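The **utility knife** is one of the most useful hand tools ever made, and one of the most overlooked. It goes by a wonderful number of names: box cutter, craft knife, snap-off knife and, in British speech, the Stanley knife, after a maker whose name stuck to the whole family.

## Types

There are 2 main families. Fixed-blade knives hold a short, stiff blade that stays put, and are loved by carpet fitters and roofers for their strength. Retractable knives let the blade slide back into the handle, which makes them far kinder to pockets (and to the people wearing them!).

The snap-off knife is a branch of the second family, and a lovely bit of thinking. Its long, thin blade is scored with slanting lines, and when the tip grows dull the user breaks off the end piece to bring up a fresh point. A single strip can last through months of light work.

## Use

Few tools turn up in so many trades. Plasterers score board with it, bookbinders trim card, and gardeners open sacks of compost. At the Tustton model-making fair, held each August, the knife class asks entrants to cut a paper bridge from one sheet in 12 minutes. Urmila Prajapati won it with a span so fine that the judges were afraid to pick it up.

For straight cuts, a metal rule is laid on the line and the blade is drawn along it in several light passes. Pressing hard in one go tends to make the blade wander. Thick card usually takes three passes.

## Handles

Bright handles are common, and for good reason: a grey knife vanishes on a cluttered bench, while yellow or orange stands out at a glance.

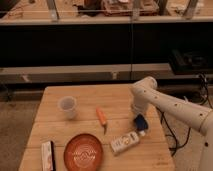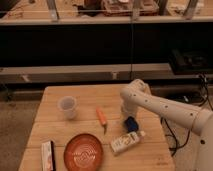

*Orange-handled utility knife on a pale wooden table.*

Shape matters as much as colour. Older metal handles are heavy and sit firmly in the palm, while moulded ones often have a ribbed grip for the thumb. Tarun Shakya's short guide for the Okbridge craft school advises trying a knife with gloves on before buying, as a slider that feels fine to bare fingers can be maddening in winter.

## Care and disposal

Spent blades should go into a lidded tin or a blade bank, never loose into a bin bag. A drop of light oil on the slider keeps it moving freely, and sticky residue from parcel tape comes off with a cloth and a little white spirit, with the blade taken out first.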